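Operators wanted: two-arm teleoperation, tube joining

Mekell, Quintero site. Paid by the session, starting in September.

We are looking for people to drive a pair of robot arms by remote control while the arms record what they are told to do. The recordings go into a training set called Ernosine. If you have read that robots now pick up new skills after watching a person once or twice, you will find this job a useful correction. Our target is 900 accepted runs of one task. We have 261.

The task is to pick up two tubes, one in each gripper, line them up and fit them together. You could do it with your own hands while talking to a friend. Through the controls it is slow, and your first day will mostly be spent missing.

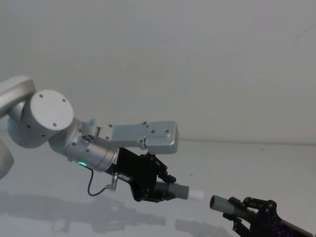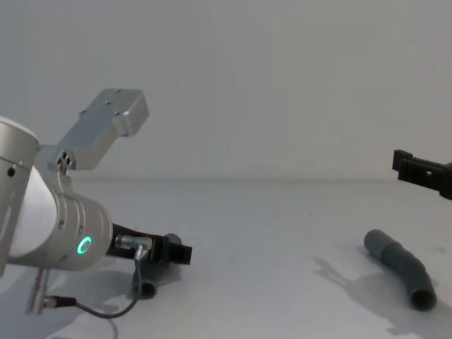 Two views of the tube task: both tubes held in the grippers, and both tubes on the table.

What you would do

You sit at the control desk and move one arm with each hand. Each session lasts 107 minutes, breaks included, and nobody does more than 2 sessions in a day. After each run you mark it as good, poor or spoiled. We would like you to be strict. A run where you jabbed at the opening and got lucky is poor, even if the tubes ended up joined – the arms will copy the jabbing.

Some operators will also do hand guiding, where you hold the arm itself and lead it through the movement. We are not convinced this gives better data than the remote controls. Part of the point of this round is to find out, so please don't arrive with a favourite.

Who we want

No degree and no robotics background needed. Gamers are welcome, though we have seen no sign that they are any better at it. You need steady hands, reasonable eyesight (glasses are fine) and the patience to do the same thing again when the last one was nearly right. You must be 18 or over and able to get to the site, as the work can't be done from home.

What we don't promise

We can't say that the finished system will work. An earlier round on our Grukitia project gave us a policy that did well on the tubes it knew and poorly on new ones. You will be paid the same for spoiled runs as for good ones, as long as you label them truthfully.

How to apply

Send a short note saying which days you are free and whether you are left- or right-handed. No CV, please. Everyone we shortlist gets a paid trial session before either side commits to anything.

Posted Tuesday, May 17, 2022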